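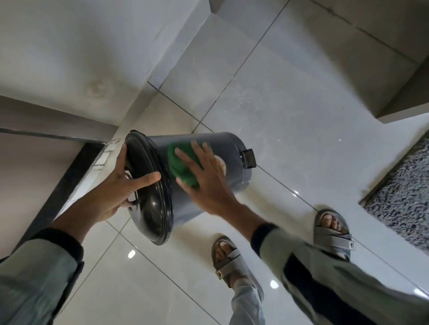
Esness, March

Notebook entry, surface cleaning bench. Entered by Kyriaki Triantafyllou; read and initialled by Nour Aoun.

The purpose of the present series is to establish whether the Sayegh detergent may be used at half the stated strength on household plastics without leaving a film. The earlier series on glass is closed and its pages are held in the Tronance binder.

Stock solution was made up at 09.40 in the 500 ml flask. The first batch was discarded, the flask having been rinsed with tap water in error. The second batch was clear and was used throughout.

Thirteen test plates were prepared, each marked on the reverse in pencil. Four were kept back as untreated controls. The remainder were coated with the standard grease mixture and left on the rack until after lunch. Plate 181 had a scratch near one corner and should be left out of the gloss readings, though it may stay in the set for residue.

Wiping was done by hand with a folded cloth, in one direction, with a fresh face of the cloth for each plate. Curved plastic items such as pedal bins are to be treated as a separate class, as even pressure is difficult to keep on a rounded side. Printed labels should be noted before wiping begins.

Gloss readings at full strength agree with those in the binder. At half strength there is a faint haze on the darker plates, seen only at a low angle. Dr Aoun considers that this may come from the rinse water and has asked for a repeat with distilled.

The Zarnutton meter drifted again towards the end of the session and was re-zeroed twice. It should be sent for service before the repeat is started. Cloths are in the second drawer, unwashed.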